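首页 | 说明书目录 | 第一章 开箱 | 第二章 放置与通电 | 第三章 日常存取 | 第四章 清洁 | 常见问题

第三章 日常存取:把零食干货放进 Prilten 储藏柜

前两章把柜子摆平、通上电了,这一章讲怎么往里放东西。我自己用这台柜子快两年,官方那本薄册子写得太省,很多地方我是放坏了几包饼干才摸清的,所以这份是我按自己的用法重写的,语气随便一点,大家凑合看。

先说清楚适用范围:Prilten 带除湿的双门款,四层搁板,最下面一个深抽屉。单门款没有深抽屉,3.4 节可以跳过去,别的基本一样。

3.1 第一次放东西之前

1. 关上两扇门,空柜运行一个晚上。面板上的湿度数字会慢慢往下走,刚开机时乱跳是正常的,别急着打客服。
2. 早上起来看一眼面板。数字稳住了就可以放东西;还在跳的话,摸一圈门封条,看有没有夹着包装膜。我那台出厂时右门下角就卡着一小条透明胶,害我白等了一天!
3. 把搁板抽出来,用拧得很干的布擦一遍,晾透再装回去。
4. 搁板装回去的时候,带卷边的一侧朝外。装反了也能塞进去,但是瓶子会往前溜。

注意:每层搁板承重 53 公斤是均匀摆开的数字。米袋子、整箱罐头请放最下面,别图省事堆在中间那层的正中央。

3.2 设定湿度

面板上三个键,左边减,右边加,中间确认。

1. 长按中间键,等数字开始闪。
2. 用左右键调。我家饼干、海苔、茶叶混放,设在中间偏干的档位,吃到最后一片还是脆的。
3. 再按一下中间键,数字不闪了才算存进去。很多人调完就走,过一会儿它自己跳回原来的值,然后来问我是不是坏了……没坏,就是少按了一下。

提示:梅雨天(我们这边 6 月最厉害)不用特意往下调,机器会多转一阵。声音比平时明显一些,像隔壁房间开着小风扇。

3.3 整理散装零食

这一节是我最想写的。袋装零食放进柜子最容易乱,圆的滑,尖的戳,薄的不知道什么时候就钻到搁板后面去了。我试过塑料筐、铁丝篮、鞋盒,兜兜转转还是觉得普通快递纸箱最好用,轻,随手能换,旧了直接压扁扔掉。

1. 挑一个比搁板窄两指的纸箱,敞口朝上。深度不要超过搁板间距的三分之二,不然手伸不进去。
2. 四片盖子往外折到底,或者干脆裁掉。往里折会占地方,还老勾住包装袋的锯齿边。
3. 先放大包,靠后立着。薯片、膨化这类袋子鼓的放后排,顺便给前面的小包当靠背。
4. 小包随意放在前面和缝里。我不主张一包一包排得整整齐齐,两天就乱了,图什么呢。
5. 开过封的另拿一个小盒装,用夹子夹紧。夹子我用 Castellanos 的宽口夹,咬得住厚铝膜,就是颜色有点土。
6. 纸箱推进搁板,前沿和搁板的卷边对齐,门才能关严。
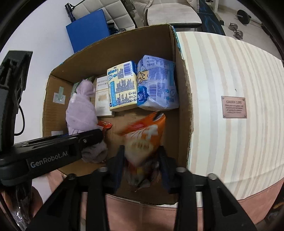
图 3-1 敞口纸箱里的袋装零食

箱子底下可以垫一张厨房纸,掉了渣就连纸一起换掉。千万别垫报纸!我垫过一回,柜子里一股油墨味,海苔全染上了,散了好几天才散干净。

注意:纸箱不要贴着后壁。后壁上那一排细缝是回风口,挡住以后面板会显示一个小风叶的图标,除湿也慢下来。留一个手掌的距离就够了。

注意:刚从冰箱拿出来的巧克力、冷冻点心,先在外面放到不冒水汽再进柜。直接放进来,包装外面那层水全得靠柜子去抽。

3.4 深抽屉

1. 双手拉把手两端,往外平着拉。单手拉一边容易卡轨。
2. 干货(木耳、香菇、腐竹)装密封罐后放这里。我用的是 Rosetti 950 毫升的方罐,方的比圆的省地方,抽屉里横竖都排得下。
3. 罐盖上写名字,别写在罐身上。抽屉拉开是从上往下看的,写罐身等于没写。
4. 推回去时听到“嗒”一声才到位。没有这一声,过一晚抽屉会自己滑出来一点,湿气就进去了。

提示:抽屉里的湿度比上面几层略高,花椒、八角这种怕跑味又不太怕潮的放进来正合适。茶叶还是放上层吧,我有一罐白茶在抽屉里跟八角待了半个月,泡出来像卤水。

3.5 取用和补货

官方说法是一天开门不要太多次。家里有小孩的都懂,这个做不到。我的办法是把当天要吃的先拿到外面的小篮子里,早上拿一次,晚上收一次,柜门一天就开那么几回,面板上的数字稳得很。

补货按下面的顺序来:

1. 把旧的整箱端出来,放在桌上翻一遍,过期的挑掉。
2. 新买的先塞到箱底和后排,旧的压在上面。
3. 看一眼袋角有没有被戳破。带尖角的硬壳包装最爱戳隔壁的软袋子,单独放。
4. 放回去,关门,等面板背光灭掉再走开。

注意:一次放进去太多东西,湿度会冲高一阵,面板变橙色。这是提醒,机器照常工作。过了一个晚上还是橙色,再去翻第四章里门封条那一节。

3.6 除湿盒

柜顶里侧有一个可以抽出来的除湿盒。官方配的是 Skevham 的颗粒包,每包约 325 克,变色就该换。

1. 按住盒子前面的凸点,往下一压,再往外抽。
2. 旧颗粒包取出来,整包丢掉,不要拆开。
3. 新包平铺进去,有字的一面朝下。
4. 推回去,长按面板右键,直到小水滴图标消失。

小心:颗粒包不能吃,也别让猫叼走。换的时候我都把厨房门关上,换完洗手。

柜子停用超过一个月的话,先清空,拔电,两扇门各夹一块折好的毛巾留条缝,免得闷出味道。重新启用时从 3.1 节第 1 步再走一遍。清洁和换门封条在第四章。

读者留言

豆沙包不包:3.2 那个再按一下救了我,我都填好退货单了,谢谢谢谢!

南窗:请问纸箱会不会招虫?我家在一楼,有点担心。

作者回复:我是勤换,箱子有油渍或者发软就扔。一楼的话用塑料筐也行,选侧面带孔的。

河边的搪瓷杯:深抽屉“嗒”的那一声我家没有,推到底也没有,但是也没滑出来过。

作者回复:看看左边轨道末端的小塑料扣还在不在,我那台运输的时候掉过,后来在包装泡沫里找着的。

半块绿豆糕:八角配白茶笑死我了,我家是咖啡豆和虾皮。

联系作者:请用页面上方的留言入口 | 版权归作者所有,转载请注明出处 | 返回顶部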